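Session 2 handout - small appliances, looking before touching
17/09/2022

Bring this back next time, we carry on from the bottom of it. Reading is the Kesby chapter, up to p. 50. Skip the bit on motors.

**Housing and body**

Most countertop dispensers come down to two shells. Upper one opaque, curved, hides the works. Lower one clear so you can see in. Write down which is which before you handle anything - half the July sheets had them swapped.

Controls: note color, shape, which face. "Red button, round, front" is plenty. Dont write what it does unless you have tried it.

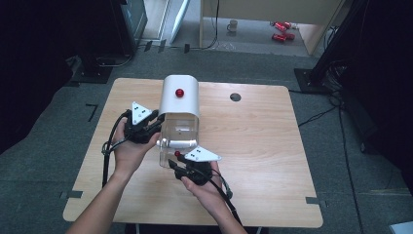
Holding. Both sides at once, low down, under the top shell. One-sided grip = it tips or slides. Claeys calls this "paired support", use that term in the write-up.

Table: clear it first, keep away from edges and any cable hole.

**Cables**

- trace by eye, end to end
- if you lose it behind a shell, write "lost", no guessing
- never lift by the cable

**Clear parts**

Harder than they look. Glare on the top curve, and clear walls show what's behind them as well as what's inside, so people draw the table grain as a part. Move your head, look agian.
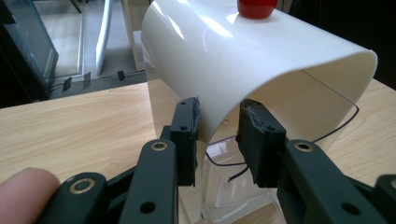

Sketch from two angles minimum, one high one low. Label the curve, the hollow under it, the clear walls. Pencil only.

Write-up goes on the Basulo sheet (code 215), 17 lines max. Spare sheets in the Drimumton folder by the door.

Next session - lids and catches.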